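Print this thread | E-mail this thread to a friend

Nallon Community Boards > Garage, Basement & Bench > Old Computers

Stripping a Dell tower: how far do you go before it's silly?

wastbridge_wes
Posted October 24, 2017
I have inherited a Dell desktop from my sister's dental office. By inherited I mean it was in my trunk when I got home. The plan was to pull the drive, smash the drive, and take the rest to the county drop-off in Wastbridge. Then I opened the side panel, and you know how that goes. Now I have a cookie tin of screws and my wife has asked me twice what the tin is for.

Question for the group. If the goal is parts and a little scrap money, is there any point in taking the board down past the big stuff? Drive, memory, processor, power supply, fine. After that it looks to me like a lot of unscrewing for the price of a sandwich.

tinsnips
Half a sandwich. Pull the processor and memory, put the board in the board pile, put the steel in the steel pile. Go watch a ball game.

Charito Dagdag
I do these for the thrift shop and I disagree with tinsnips, as is traditional. Nothing wrong with a board pile, but a complete working board with its socket in good shape goes to somebody who wants to keep an old machine running, and that person will pay more than the scrap man. The trick is not wrecking it on the way out. Most boards that come to me got wrecked on the way out.

My order, for what it's worth:

Unplug it from the wall and hold the power button in for a bit. Cables next, and take a picture of the front panel connectors before you get brave. Then the heatsink, which should come off with a gentle twist. If it won't twist, run the machine for ten minutes first and try again (yes, I know I just told you to unplug it). Then lever up, frame open, processor out, and something over that socket right away. I use the plastic caps off dead boards. I have a jar.

tinsnips
She does have a jar. I have seen the jar.

Aurel Lungu
Please listen to Charito about the socket. On the newer Intel style the pins are in the board and not on the chip, and they bend if you look at them with feeling. I bent one in January with the cuff of a sweater. I spent a whole evening with a sewing needle and a magnifier and then threw the board away, which I could have done before dinner.

I have one apart on the bench too, also a Dell, also green. Processor out, power supply still in the case.
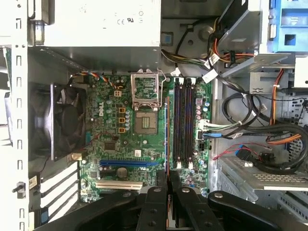
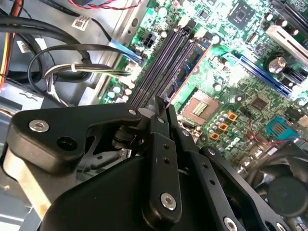 The order I would argue about is the memory. Charito takes it last, I think, or does not mention it. I like it out before the heatsink, so there is nothing standing up next to my knuckles when I twist. I do not always follow my own advice. Also leave the coin cell alone until the end unless you enjoy digging at things with a screwdriver near a board you are trying to sell.

wastbridge_wes
OK so now I feel bad about mine. I took the heatsink off by the pulling method and the processor came with it. Is that bad?

Charito Dagdag
Was the lever up?

wastbridge_wes
Define up.

Charito Dagdag
Oh dear. Which kind is it? If the chip has pins on the bottom like a hairbrush, it can come out with the lever down and sometimes lives. If the chip has flat gold pads, there is a metal frame holding it and you could not have done that without a crowbar.

wastbridge_wes
Hairbrush. There is one leaning over at the corner like it's waiting for a bus.

Aurel Lungu
Mechanical pencil with no lead in it. Slide the tip over the pin and persuade it. Once. You get one good bend back and the second one snaps it.

prolano_pete
Coming at this from the money side. I weighed and sorted for a whole year because I'm like that. 90 machines, and the part that paid best per minute was the memory, easily. Second was processors. Power supplies were nearly nothing unless you cut the copper out, and I do NOT recommend opening one, the capacitors can hold a charge for a good while after it's unplugged. Case fans I just keep. You can never find a fan when you want one.

damasceno88
Counterpoint, you can never find anything else when you have 1326 fans.

prolano_pete
It's one shelf.

tinsnips
It's a wall, Pete.

Charito Dagdag
On fans: unplug them at the board by the plug, not by the wires. Those little connectors have a key on one side and they will hang on. People haul on the wires and then I get a fan with three loose strands and a note saying "works."

wastbridge_wes
Reporting back. Pin is more or less vertical after the pencil. I put the chip back in, lever down (I now know what down is), new paste, heatsink on, and it booted with a complaint about the fan, which I had not plugged in. So I guess I've got a working computer I didn't want. My wife has asked what the plan is for that.

Does anybody want a Dell with 6 screws missing? They were in the tin and then the tin fell over.

damasceno88
What's the shipping?

tinsnips
Don't encourage him.

Aurel Lungu
Side panel screws or board screws? If they are board screws, tip the case over and shake it before you power it on again. One of them underneath the board will end the argument for you. Mine was behind the drive cage.

wastbridge_wes
Shook it. Four came out. Also a paper clip and what I think is a sunflower seed.

Charito Dagdag
That is a normal amount.

Print this thread | E-mail this thread to a friend

Recent threads in Old Computers
Beige plastic gone yellow: peroxide or paint?
Wastbridge drop-off, new winter hours
Thermal paste, how much is too much (locked)
Free to good home: fans, will not separate
What did you find inside the case?
Which screw goes where, a plea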